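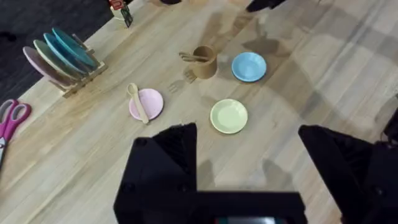 Water stains under a dish rack, and whether to change the finish

I have a light wooden table that I want to keep using next to the sink, and I am trying to settle on a finish before I sand it. The grain is pale and streaky and I would like it to stay that way. A wooden dish rack with upright pegs stands on the left side of the tabletop. At present the table has an oil finish of unknown make, applied by the previous owner. Gray marks have started to show where the rack usually stands, and they do not come off with soap.

I have narrowed it down to two options. One is a hardwax oil (Pallau, the clear one), the other is a water-based polyurethane from Gindley. The Pallau can says two coats, the Gindley can says three with light sanding in between. Neither says anything useful about water that sits for hours. Does either one hold up under a rack that gets used every day, and do I need to get all of the old oil off first?

Posted by pludo_203

Mishra
Accepted

Gray or black marks in oiled wood normally mean that water has gone through the finish and reacted with tannin and traces of iron. Soap will not move them. Sanding might, if they are shallow. If they are still there after 100 grit, use oxalic acid in warm water, brushed over the whole surface and not just the marks, or you will get pale spots. Wear gloves and eye protection. Rinse it several times, let the wood dry fully, and do not dry-sand the residue without a proper dust mask.

On the finish: polyurethane resists standing water better than hardwax oil. The film sits on top of the wood and water does not get in until the film is scratched through. The drawback is repair. Once it is breached, water creeps under the edge and you have to sand back the whole top to get an even result. Hardwax oil marks sooner, but you can clean and recoat a small area in an evening.

For a table beside a sink I would use polyurethane, provided the old oil is gone. Water-based products are fussy about oil residue. Sand to bare wood, wipe with mineral spirits, wait overnight, then test one coat on the underside. If it beads up or peels under tape after a few days, there is still oil in there. Lay rags used with oil or solvent flat outdoors to dry. Do not ball them up in the trash.

Do not go finer than the can tells you before the first coat. Sanding to 300 and up closes the surface and the first coat grips less.

Also finish the underside and the end grain. A top sealed on one face only takes up moisture unevenly and can cup.

gindley_road

I used the Pallau on a birch counter. Two coats, then a third on the end grain, which the can does not mention. It has a few rings in it but no gray. Cure time matters more than the brand – I put a wet pan on mine too early and that ring is the worst of the lot. Leave it alone for as long as the can says, and longer in a cold room.

Whatever you choose, put a tray under the rack. The feet are the problem. They hold a thin layer of water that cannot evaporate, and no finish likes that.

workbench_west

just use mineral oil, cheap and food safe. redo it every month or so

Mishra

Mineral oil never cures, so it will not stop the gray marks, and it has to come off again before polyurethane goes on. Fine for cutting boards.

pludo_203

Thanks. Sanded a test patch on Friday and the marks were mostly gone at 100 grit, with one left near the edge that I will treat with the oxalic acid. Going with the polyurethane, and a tray.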